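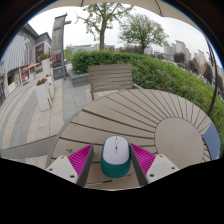

Photo: Vicente Sepúlveda

Take the laptop outside, they said. It's May, the patio is open, the wifi reaches. So everybody did. And now you can't get a table at any cafe in Vergara before noon where the person next to you isn't on a call.

I want to make a case against working outdoors. Quick one, I have a deadline and yes, I'm typing this inside.

First the glare. Every spring people forget about the glare. You sit down, you open the screen, you see your own forehead. Brightness all the way up, battery gone by eleven. Then the hunt for an outlet, and there's one, behind the planter, and a guy has been on it since they opened.

Then the furniture. Patio tables were made for plates and elbows. Slats, gaps, a hole for an umbrella in half of them. A pen goes straight through. So does a memory card, ask me how I know. A mouse on slats skips and jumps and ends up two inches from where you wanted it, and you end up using a menu or a paperback as a pad, and then the waiter comes for the menu.

My friend Zulema Espinoza says I'm being a grouch and the point is the air. Fine. The air is good. I like air. But she answers six emails out there and calls it a morning, and then does the real work at her kitchen table at nine at night. I've watched her do it. When I said so she told me the six emails were better emails. Maybe!

What bugs me more is what it does to being outside. We had one place that wasn't work. You went out on the porch or the patio or the bench by the canal and by doing that you had stopped. Your boss couldn't really picture you there. Now the porch is just a worse office, with pollen. A coworking outfit called Rakia opened a "garden floor" down the street in August, which is a parking lot with 42 chairs on it, and they want 204 a month. For a chair. In a parking lot. There's a waiting list.

And I get where it comes from. Offices were bad. Mine had a carpet that smelled like soup and a window that looked at another window. If somebody had told me back then I could do the same job under a tree I would of cried. So I don't blame people for running out the door the second they could. I just think they should have left the job inside when they ran.

The employers love it, by the way. Notice that. "Work from anywhere" sounds like a gift and reads in practice as there's no place you can't be reached. My sister got a message about a spreadsheet while she was holding a hot dog at a ballgame. She answered it. With mustard on her thumb. She was proud of how fast she answerd it, too.

So what do I want. Not a law. I'd like cafes to try a couple of hours with no screens on the patio, lunch maybe, and see if the place falls apart. Two spots in Vergara already do and they're full. Old men with newspapers, a lady with a parrot book, kids. Loud as anything.

And I'd like people to try it at home. Work in the ugly room with the door shut, get it done, then go sit outside with nothing in your hands. Ten minutes even. It feels strange at first, you keep reaching for something. Then a neighbor says hi and you have to talk about his gutters.

I'm told this is a luxury opinion, that plenty of folks live in one room and the patio is all the extra space they get. That's fair and I don't have a good answer. If your choice is the bed or the balcony, take the balcony, of course. I'm talking to the rest of us, who have a desk and walk right past it.

Anyway, deadline. Window's open, which I'll allow.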